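Re: [handling] Open afternoon at Skiruvville, laundry cell

Samuele Tedesco wrote:
> Did anyone get to the Huvico demo in June? I would like to know
> whether the arm reaches the back of the drum, and what they do
> about the door. Their leaflet only gives the payload.

Samuele,

I went, for the 2 pm slot. The door is left out of the task. The cycle starts with it open, and Huvico say opening it is on the list for the next release of Mabula.

Reach is quoted as 400 mm past the rim. The approach is diagonal, from low on the left, with a second machine standing close on the right, so there is little room to correct once the gripper is inside. 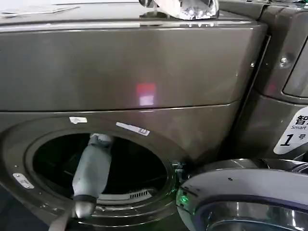

Cycle time was given as 75 seconds per item, over a run of 200 items. I asked for the failure log and was told it would be sent on. It has not come yet. Lighting inside the drum is my main worry, as the inner wall is dark and they add no lamp of their own.

Ollix have the same arm on order and may be worth asking.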